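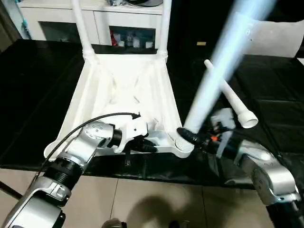

Progress report to the Penia fund, May 23, 2021
Prepared by Bahman Nouri, Platstead

We promised you 1340 usable examples of chair assembly by the end of this period and have 1493, which would be a finer achievement if 500 of them were not the same leg going into the same corner. The learning system is now superb at that corner. It regards the others with something like suspicion.

Recording has settled into a decent routine. An operator drives both arms through one joint, saves the attempt and marks it good or bad. Bad ones are kept, as agreed with Vlachou, and we have never been short of them.

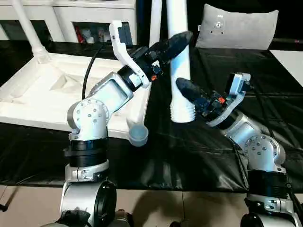
Labelling is where the money went. Zellus had budgeted for one label per attempt, and we now use two, one for bringing the parts together and one for turning the thread. The black sheet over the table has also earned a line in this report: white tubes show up well against it, but it creases and throws grey highlights, and the labelling software has twice taken a highlight for a part. We have asked for something matt.

Still to do before August:
Even out the corners, starting with the least popular.
Relabel the older attempts to the new scheme.
Have a second person check the good and bad marks – opinions of "good" vary, mostly with the time of day.

Spending is within the grant, labelling aside. A revised budget follows separately.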